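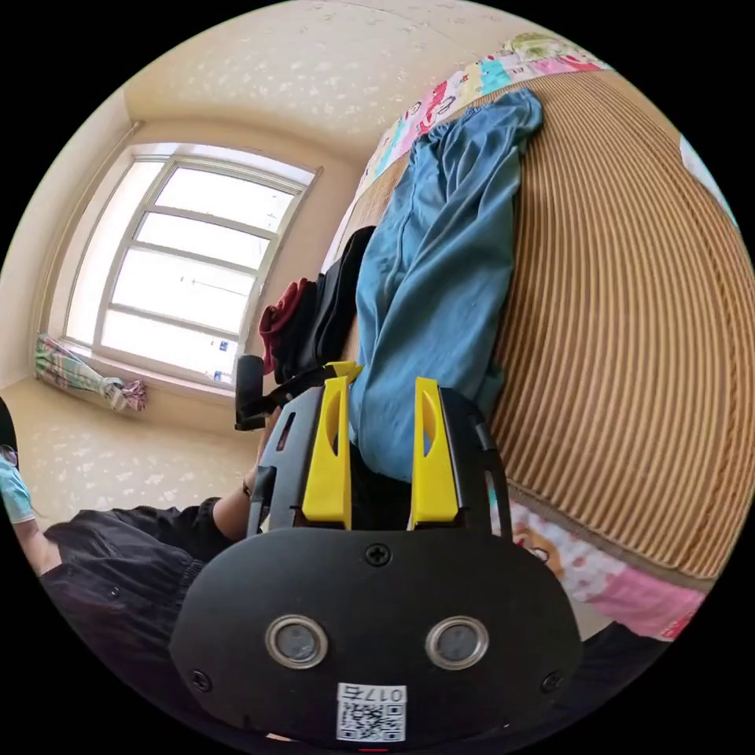
직물은 실을 서로 엮어서 만든 천을 말합니다. 우리가 입는 옷, 덮는 이불, 창에 다는 커튼은 대부분 직물로 되어 있습니다. 직물을 짜려면 두 방향의 실이 필요합니다. 세로로 팽팽하게 걸어 두는 실을 날실이라고 하고, 그 사이를 가로로 지나가는 실을 씨실이라고 합니다. 사진 속 줄무늬 깔개도 엮어서 만든 물건입니다. 엮는 물건에 줄무늬를 넣는 방법은 여러 가지이며, 가장 쉬운 방법은 중간에 실의 색을 바꾸는 것입니다.

날실과 씨실은 어떻게 만날까요?
씨실이 날실 한 올의 위로 지나가고, 다음 올의 아래로 지나갑니다. 다음 줄에서는 순서를 반대로 합니다. 이렇게 짜는 방법을 평직이라고 합니다. 평직은 가장 기본이 되는 짜임이며, 튼튼하고 앞면과 뒷면의 모양이 비슷합니다. 손수건과 광목이 평직으로 짠 천입니다.

씨실이 날실 두 올 이상을 건너뛰면서 한 칸씩 옆으로 옮겨 가면 비스듬한 선이 나타납니다. 이것은 능직이라고 합니다. 청바지의 천을 돋보기로 살펴보면 비스듬한 선을 찾을 수 있습니다. 수자직은 실이 더 길게 겉으로 드러나는 짜임입니다. 표면이 매끄럽고 윤이 나지만, 뾰족한 것에 걸리면 올이 쉽게 뜯깁니다.

베틀은 무슨 일을 하나요?
베틀은 날실을 고르게 당겨 주는 도구입니다. 베틀에는 날실을 위아래로 갈라 주는 잉아가 있습니다. 날실이 갈라지면 그 틈으로 북을 밀어 넣습니다. 북은 배처럼 생긴 작은 통이고, 그 안에 씨실이 들어 있습니다. 북이 지나간 뒤에는 바디로 씨실을 쳐서 촘촘하게 만듭니다. 우리나라에서는 옛날부터 베틀로 삼베, 모시, 무명, 명주를 짰습니다.

실은 무엇으로 만드나요?
무명실은 목화의 솜에서, 삼베실은 삼의 줄기 껍질에서 얻습니다. 명주실은 누에고치에서, 털실은 양과 같은 동물의 털에서 얻습니다. 오늘날에는 석유를 원료로 만든 합성 섬유도 많이 쓰입니다. 깔개 중에는 실 대신 왕골이나 골풀 같은 풀의 줄기를 엮은 것도 있습니다.

직접 짜 보기
두꺼운 종이의 위쪽과 아래쪽에 같은 간격으로 홈을 15개씩 냅니다. 홈에 실을 걸어 날실을 만듭니다. 색이 다른 털실을 돗바늘에 꿰어 위, 아래, 위, 아래의 순서로 통과시킵니다. 줄마다 포크로 씨실을 눌러 줍니다. 4줄을 짠 다음 실의 색을 바꾸어 봅시다. 씨실을 너무 세게 당기면 천의 가운데가 잘록해지므로 느슨하게 넣습니다. 가위와 바늘은 반드시 어른과 함께 사용합니다.

낱말 풀이
잉아: 베틀에서 날실을 끌어 올리도록 맨 굵은 실
북: 씨실을 넣어 날실 사이로 오가게 하는 도구
바디: 날실의 간격을 고르게 하고 씨실을 쳐 주는 도구
올: 실이나 줄의 가닥

스투섹 어린이 생활문화 자료실
2022년 9월 14일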